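27 Sep 2019

Drendosach feed, audio licensing headlines

Riku reran the overnight pull. 404 on the Harawira podcast page again, so the exclusivity story has no source link in the digest. Moved the URL to the retry list, limit set to 3. Floor thinks they changed the slug in April and left the old one in the sitemap. Not checked.

Deal values: parser still reads "$100 million" as 100 when the line breaks before "million". Joined the lines before matching. Borislav's test set passes except for two items from Bito, both with the currency written after the figure.

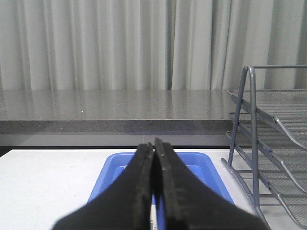
Still open

Duplicate stories. Brultolent sends the same item under a new headline when the reported sum is revised. Keep the later one, store the earlier sum beside it.

Harpreet to confirm the embargo field is in UTC.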